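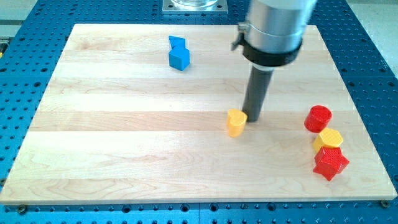
¿Para qué sirve una varilla cilíndrica como efector final, si no puede agarrar nada?

Para empujar. Una varilla rígida montada en la muñeca del brazo desplaza, gira y alinea piezas sobre una superficie plana, y con eso se puede comparar un montón de controladores sin meter en la ecuación la apertura de unos dedos, la fuerza de cierre o el desgaste de las gomas.

Empuje planar con varilla

El empuje planar (en inglés, planar pushing) es una forma de manipulación no prensil: el robot mueve un objeto apoyado sin llegar a sujetarlo. Yo llegué a esto por descarte, lo confieso. En el proyecto Lolitz queríamos comparar pinzas y acabé pasando más tardes con un palo que con cualquiera de ellas. Y qué tardes, oye, me lo pasé en grande.

En esta entrada recojo lo que suele entenderse por el término y, donde viene a cuento, lo que hemos visto en nuestra mesa.

Principio de funcionamiento

Cuando la varilla toca una pieza, lo que pase después depende del rozamiento con el tablero, del rozamiento con la propia varilla y de por dónde pase la línea de empuje respecto al centro de fricción. Si pasa justo por ahí, la pieza tiende a avanzar recta; si se desvía un poco, empieza a girar, y si se desvía mucho se escapa por un lado (a mí se me escapan más de las que me gustaría). El contacto puede ser adherente, cuando el punto de apoyo no resbala, o deslizante, cuando la varilla va patinando por la cara de la pieza.

Casi todos los modelos clásicos suponen movimiento cuasiestático, o sea, tan lento que la inercia se puede despreciar. Funciona bien mientras uno tenga paciencia. En cuanto subes la velocidad, las piezas siguen un trecho por su cuenta y el controlador que iba fenomenal deja de ir tan fenomenal.

Efectores

La varilla redonda tiene una ventaja muy agradecida: da igual cómo esté girada la muñeca, porque el contacto es el mismo por todos los lados. Eso le quita un grado de libertad al problema. Nosotros usamos la Bradine, que es corta y bastante rígida, y la comparamos con una pala plana y con una pinza de dos dedos cerrada.

La pala empuja de maravilla los bloques de caras rectas, pues apoya en una línea entera y la pieza casi no gira. Con un contorno curvo pierde la gracia. La pinza cerrada se queda a medio camino, y además ensucia la comparación: los dedos tienen algo de holgura y al cabo de un rato ya no sabes si el error viene del controlador o de la mecánica.

Piezas de prueba

La forma manda muchísimo. Un cilindro rueda alrededor del contacto con facilidad y cuesta llevarlo recto; un hexágono ofrece seis caras y casi siempre hay una que te viene bien. La estrella y el corazón son otra cosa, porque tienen entrantes. Si la varilla cae en el entrante del corazón, la pieza queda medio encajada y se deja conducir como un carrito; si la atacas por la punta, suerte. La estrella tiene cinco rincones de esos, así que el planificador puede elegir, y yo aquí soy muy fan de la estrella, no lo voy a esconder.

También cuenta la textura. Una base rugosa y una lisa no deslizan igual sobre la misma madera, y la madera tampoco es igual a favor de la veta que en contra. Conviene anotar la orientación del tablero antes de empezar y no tocarlo hasta el final de la serie.

Controladores

En nuestra mesa han pasado dos familias. La primera es el control en lazo cerrado con modelo, representado por Laur, que estima la posición de la pieza, calcula el siguiente contacto y corrige. La segunda es una política aprendida a partir de demostraciones, Posex, que recibe la imagen de la cámara y devuelve directamente el desplazamiento de la punta.

Hicimos 16 series con cada uno, de 10 empujes por pieza. Laur fue más regular con el hexágono y con el cubo. Posex se defendió mucho mejor con las piezas juntas, cuando empujar una significa mover también la vecina, que es justo donde a Laur se le desmoronan las hipótesis. Para entrenar Posex reunimos alrededor de 365 demostraciones, y sospecho que con más habría mejorado en el cilindro, aunque no lo hemos probado.

Altura de la punta

Un detalle de taller que los artículos suelen despachar en media línea: la distancia entre la punta y el tablero. Nosotros trabajamos a 2 milímetros. Si bajas más, cualquier alabeo de la madera te hace rozar y el brazo protesta; si subes demasiado, empujas alto y los bloques estrechos cabecean. Recomiendo medirla en las cuatro esquinas y en el centro, con la varilla ya apretada, y volver a medirla después de cambiar de efector.

Véase también

Manipulación no prensil
Cono de fricción
Calibración mano-ojo
Aprendizaje por demostración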